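Flores artificiais em mesa: ficha do conjunto

Versão de 4 de julho de 2018. Substitui a ficha de janeiro, que prometia mais do que o conjunto tem.

O que é

Um conjunto de 924 imagens de flores e folhagens artificiais sobre uma mesa de madeira clara, acompanhadas de anotações em texto. O tema é arranjo floral no sentido mais modesto: hastes soltas, hastes agrupadas e um vaso de vidro. Quem procura botânica deve procurar noutro sítio. Nenhuma destas plantas cresceu, e qualquer nome de espécie aqui usado refere-se ao que a peça imita.

O nome interno é Bustos. A primeira ficha chamava-lhe "conjunto de referência para arranjos", expressão que retirámos. Uma só mesa não serve de referência para coisa nenhuma.

Folhagem

As folhas compridas em fita são a parte mais difícil de anotar. Sobrepõem-se, têm nervuras mais claras ao longo do comprimento e, quando as hastes estão juntas, é quase impossível dizer onde acaba uma e começa a seguinte. Os dois anotadores discordaram tantas vezes que passámos a marcar o molho inteiro como um objeto único. Perde-se detalhe, mas o detalhe anterior era em boa parte palpite.

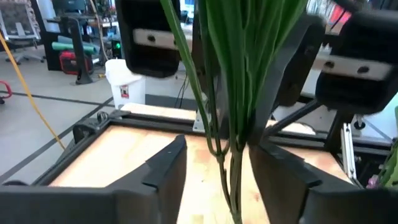

Fig. 1. Molho de hastes verdes artificiais ao alto, com uma folha fina arqueada à esquerda. Anotado como um só objeto.

Flores

As categorias são tulipa, ramo de flor miúda, ramo roxo e folhagem. A categoria "ramo roxo" é má e sabemo-lo: junta peças pela cor, o que falha assim que a luz muda. Pensámos em dividi-la pela forma das pétalas e desistimos, dado que nas imagens mais distantes a forma não se distingue.

As tulipas dão menos trabalho. A cabeça fechada e as folhas largas reconhecem-se bem, mesmo deitadas. O campo "cor" aceita dois valores por flor, separados por vírgula. Continuamos sem saber se alguém precisa disso, mas uma tulipa branca e azul registada apenas como "branca" dava reclamações.
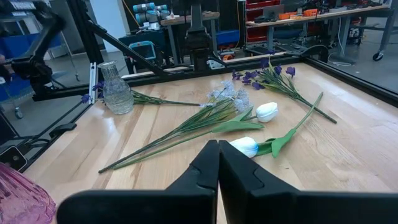

Fig. 2. Hastes soltas sobre a mesa: duas tulipas, uma delas branca e azul, flores miúdas azul-claras e ramos roxos. O vaso é de vidro transparente com textura.

Campos

id: número de ordem da imagem
categoria: uma das quatro acima, ou "vaso"
cor: um ou dois valores
posição: em pé, deitada, no vaso, incerta
nota: texto livre, muitas vezes vazio

O valor "incerta" aparece em 252 imagens. Há quem o considere excessivo. Preferimos isso a uma coluna cheia de certezas que ninguém consegue repetir.

Divisão

Há 15 sequências. Não misture imagens da mesma sequência entre treino e teste: são tão parecidas que o resultado sai inflacionado. A divisão Andico, distribuída com a primeira versão, cometia exatamente esse erro e não deve ser usada. A divisão Wadholm separa por sequência e é a única que mantemos.

Limitações

O vidro texturado deforma o que está por trás dele, e as anotações nessa zona valem pouco. A luz forte lava a cor da madeira em algumas imagens, por isso não se fie no tom do tampo. Não testámos se algo aprendido aqui se aplica a flores naturais e desconfiamos que não.

A Loltell mantém os ficheiros e responde a correções. Indique o id e o campo em causa; mensagens a dizer apenas que "as cores estão erradas" ficam sem seguimento.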